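Chapter 7
Email Marketing: Writing to People Who Asked to Hear from You

In this chapter
What permission means, and why it comes first
Building a list from nothing
Segments, and how small is too small
The welcome message
Reading the numbers without fooling yourself

Key terms: opt-in, double opt-in, segment, open rate, click rate, bounce, churn, preference centre

Of all the channels in this book, email is the one I most enjoy teaching. It's old, it's cheap, it looks plain beside a video campaign, and it still does a tremendous amount of work for businesses that treat it with some care. A person who gives you their address has invited you into a place they check before breakfast. That's a remarkable thing to be handed, and by the end of this chapter I hope you'll be itching to write to them!

Let's start with a business. Poonam Pal runs Ponholm, a homewares shop with one storefront and a website she built herself over a slow March. When she opened she had a till, a paper sign-up sheet and a box of pencils. Her first newsletter went to 81 people. She wrote it the way she talks at the counter, told them what had arrived and what hadn't, and asked one question at the end: what are you looking for and can't find? She got 30 replies.

Think about that for a moment. Plenty of large retailers would love a response like it. Her list has since grown to 1286 names, and the question at the bottom is still there every month, though the replies now go into a spreadsheet instead of a shoebox.

Ponholm will be our main case for the next two chapters. We'll set it beside Tellier, a wholesaler that bought a list of addresses in its first year and spent the second trying to repair the damage, and Fernandes, a family travel agency whose messages are so well timed that its customers forward them to their neighbours.

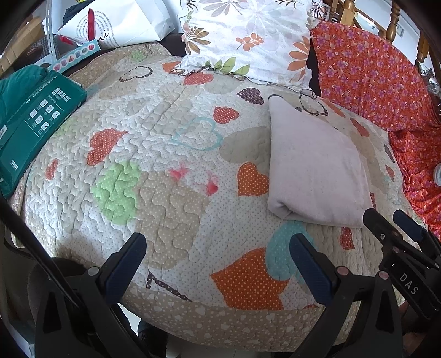

Permission is where those three businesses part ways. In most countries you need consent before sending a commercial message, and the law will set out what counts as consent, how you record it and how quickly you must honour a request to unsubscribe. You should know the rules that apply where you work (the activities at the end of the chapter will send you off to find them). But the law is a floor. A customer who ticked a box in a hurry may have consented on paper and still be annoyed to hear from you, and an annoyed reader has the spam button within easy reach.

Double opt-in helps here. The reader signs up, receives a short message and clicks a link to confirm. You'll lose a few people at that second step, and students often find this painful. Let them go. A list of people who confirmed will usually behave far better than a bigger one full of mistyped addresses and half-interested strangers.

Once you have a list, the fun begins, because you can divide it. Segmentation means sending different messages to different groups according to what they've bought, where they live, how long they've been with you or what they've told you they like. Tellier now keeps its café owners apart from its gift shops, and the two groups hear about quite different products. Fernandes sorts by school holidays. Poonam held off until her list passed 1000, and then made just two segments: people who'd bought something and people who hadn't yet. That was enough to change how she wrote.

You can practise all of this without spending a cent. The exercises use Novia, the practice mailing program that goes with this book, which lets you build a list, write a message and watch a simulated audience react to it. Some of that audience is grumpy. They're my favourites – write for them and you'll learn quickly.

Before you read on

Open your own inbox and find three marketing emails from the past month. For each one, write down when you signed up, if you can remember, and whether you opened it. Then look at the subject line and the first sentence. Did the second deliver what the first promised? Keep your notes, as you'll need them for Activity 7.2.

7.1 What counts as permission

Permission comes in two broad forms, express and implied. Express permission is the simpler one: a person has taken a clear step to say yes, such as filling in a form or ticking an empty box. Implied permission rests on an existing relationship, most often a recent purchase, and it can run out.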